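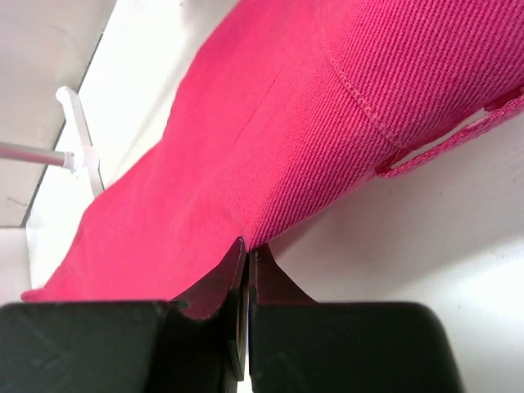

Open day at the Bornuvar workshop

Progress report for April, garment handling project

We promised in our last report that the next one would be less about spreadsheets and more about people, and I'm happy to say the open day gave us plenty to write about. The doors opened at 10 on Sunday morning, and by noon there were visitors three deep along the rope at the folding station, which was well beyond what we had planned for (we ran out of chairs early, and out of coffee not long after that).

As you'll remember, your grant covers the folding and sorting work we do together with Futmont, who run the clothing repair shop across the yard and lend us most of our garments. They picked out a rack of things with some character to them -- heavy twill, soft linings, belt loops, thick seams -- so that visitors could watch the gripper deal with the sort of clothing that really turns up in a donation bag. The bright pink twill was the crowd favorite by a long way. Children kept asking for "the pink one" again, and we were glad to oblige.

What the visitors saw

We ran 18 demonstrations over the day, each with a short talk first and time for questions after. The gripper takes a small pinch of fabric between its two fingertips, and our operator explains why the choice of spot matters so much. Grab a single layer and the garment hangs one way; grab a fold and it hangs quite another. Several people who sew for a living stayed on to talk about this, and one of them spent a good while showing us how she finds the right side of a brushed fabric by feel. We've asked her to come back and go through it slowly with the whole team.

Fourteen of the demonstrations ended with the garment folded the way we wanted. In two the fabric slipped from the fingertips, and in the other two the gripper took hold of a second layer along with the first and we had to stop and start over. I'd sooner tell you that plainly than leave it out, and the visitors didn't seem to mind at all. The restarts got the best questions of the day!

Spending and equipment

The open day cost $3,061, which includes the rope barriers, printed handouts, insurance for the day and the rental of the second display screen. That's within the amount set aside under community events, and the receipts are in the folder we share with you. The fingertip pads from Zistik have held up well so far. We would like to order a second set before summer, and there's room for it in the equipment line as it stands.

Still to do

The Ionescu sorting software is behind where we hoped it would be. It handles plain shirts nicely but gets muddled when a garment is half turned inside out, and we expect to need 4 more weeks on that part. None of the other dates move.

We'd love to have you here for the next demonstration, which will be a smaller one for the repair shop's regular customers. Please let us know which mornings suit you, and we'll keep a chair for you this time.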